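Where to eat in Sondside on the last evening before an early ferry?

Posted by Vetumer

Hello all. We will be in Sondside for two nights in June, my wife and I, and we stay near the harbour. The first night is decided, because our hotel includes dinner. The second night is the problem. Our ferry leaves at 6.15 in the morning, so we would like to eat early and not walk far, but it is also our anniversary and I do not want to end with chips on a bench.

I have read about Beltrán, the fish place on the quay. Some reviews say it is wonderful and others say it is shut half of the week outside of the high season. Is June already high season there? And is it necessary to dress up? We travel light, one small bag each, and I had planned to bring only jeans. My wife says that this is not respectful to a good kitchen.
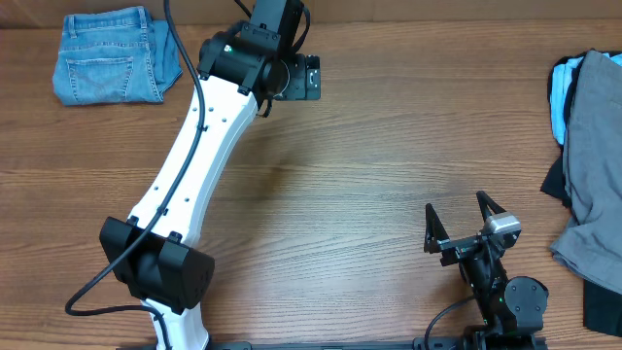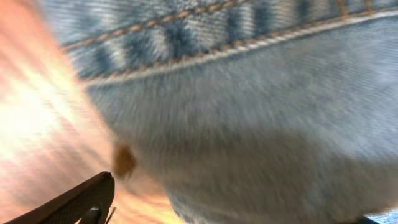
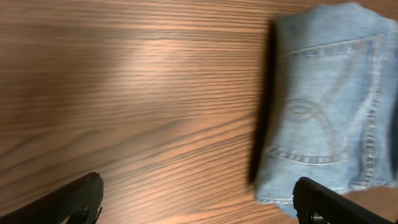
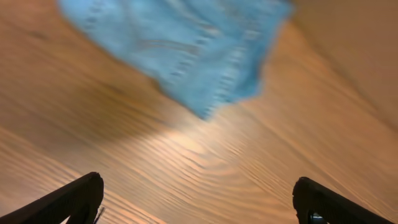
Packing for Sondside, still on the table

We eat everything except oysters. The budget is up to 100 for both of us with a glass of wine, but less is also welcome. Thank you in advance for any advice.

Posted by Kesa

I have lived on the island for 4 years, so I will try to answer in order.

Beltrán is open in June, but they close one or two evenings in the week and the evenings change. Telephone them, do not write. They answer best at about eleven in the morning, before the lunch guests come. The kitchen starts at half past five, and if you ask for a table at that hour you will normally get one near the window.

For the clothes, please do not worry. Half of the guests come directly from their boats. I have eaten there in jeans many times and was always treated well. A clean shirt is enough.

Take the fish soup to share and then the plaice, if it is on the board. The soup comes with bread and a sort of garlic cream, and it is bigger than you expect. With two main dishes and wine you will pay almost 100, so you should leave out the dessert or go for ice cream at the kiosk by the ferry office – it stays open until nine in summer.

From the quay to the ferry it is a flat walk. Buy your breakfast the evening before, as the café on the ferry opens only after departure and the queue is long.

Posted by sondside_fan

Went to Beltran last year, was ok, bit loud. The pizza place behind the church is cheaper and you can take it to your room. No idea about June.

Posted by Vetumer

Thank you both. I telephoned this morning and we have a table at half past five. My wife will still bring a dress.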